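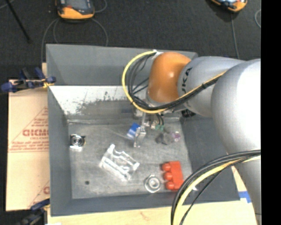 Re: [cell-users] Pirine picking kit, worth the money?

Hi all,

Somebody wrote in November:

> We're looking at the Pirine kit from Zirkham for mixed small parts.
> Has anyone run it on a real bin with real junk in it? The demo video
> is all neat cubes. Also, does it cope with clear plastic?

We've had one on trial for 23 days now, so I can give you at least half an answer. Ours is going on the big arm with the orange joint, working over a gray bin with tall sloped sides. We put in a mix on purpose – a red block with studs, a big clear plastic piece with notched edges, a little silver and black part with rings on its face, plus odds and ends.

The good stuff first. Setup took us one afternoon, and the manual is readable (a nice change after the Girkon one!). The slim metal finger gets down between parts better than the fat pads we had before. Out of 354 tries on blocks and other solid things, it missed 18, and most of those were right up against a wall.

Clear plastic is another matter. It does see it, sort of, but it likes to aim at the bright reflections on the ridges and then it closes on nothing. Zirkham says the next software update helps. I'll believe it when I've run it.

My other gripe is cables. The kit comes with no guide of any kind, so you end up with a yellow loop and a bunch of black ones tied along the arm. Leave plenty of slack at the wrist, and clamp your bin down before you start.

> And is the support plan any good?

It's 212 a month and they answer by the next morning. I'd take it for the first few months, then drop it. Does anyone here have the Ban gripper on the same kind of work? I'd love to compare before our trial runs out – write me on or off list.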